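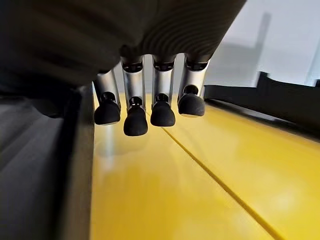 Éloge de la table qui reste dehors

Accueil | Cuisine | Maison | Jardin | Abonnements

Magazine > Maison > Vivre ensemble

Chez mes grands-parents, à Trernell, la table de la cuisine ne servait presque jamais à manger. On y écossait les petits pois, on y remplissait les papiers de la commune, on y posait les lapins du voisin et les cahiers des enfants, et quand venait enfin l'heure du repas il fallait tout pousser vers le buffet, où les choses restaient parfois jusqu'en mars. J'ai mis longtemps à comprendre que c'était là, sur ce coin de toile cirée, que se décidait à peu près tout dans la famille.

J'y repense depuis que j'ai passé l'hiver à fréquenter les cuisines des autres. Au village de Lirkberg, 1 192 habitants et une boulangerie qui ouvre quand elle veut, on m'a reçue dans sept maisons, et dans six d'entre elles je n'ai jamais vu le salon. On entre par la porte de derrière, on secoue ses chaussures, on s'assied là où il y a une chaise sans chat. Le café arrive avant les questions — et les questions, croyez-moi, arrivent aussi !

Il y a pourtant eu des années où l'on voulait des cuisines lisses, de vrais petits laboratoires où rien ne devait traîner. Un menuisier de Citavier m'a raconté avoir démonté des dizaines de vieilles tables pour les remplacer par des îlots très beaux, très hauts, autour desquels on reste debout, un verre à la main, comme si l'on allait repartir. Les mêmes clients reviennent le voir aujourd'hui (certains un peu gênés) pour lui demander une table, une vraie, avec un tiroir pour la ficelle et les bougies d'anniversaire.

La mienne est bancale depuis le 2 février, jour où nous l'avons montée à deux par un escalier beaucoup trop étroit. J'ai glissé un carton plié sous un pied en me promettant de faire mieux. Le carton y est toujours, et la confiture de coings aussi, juste à côté du courrier auquel il faudra bien que je réponde.

Contact | Mentions légales | © Tous droits réservés | Retour en haut de page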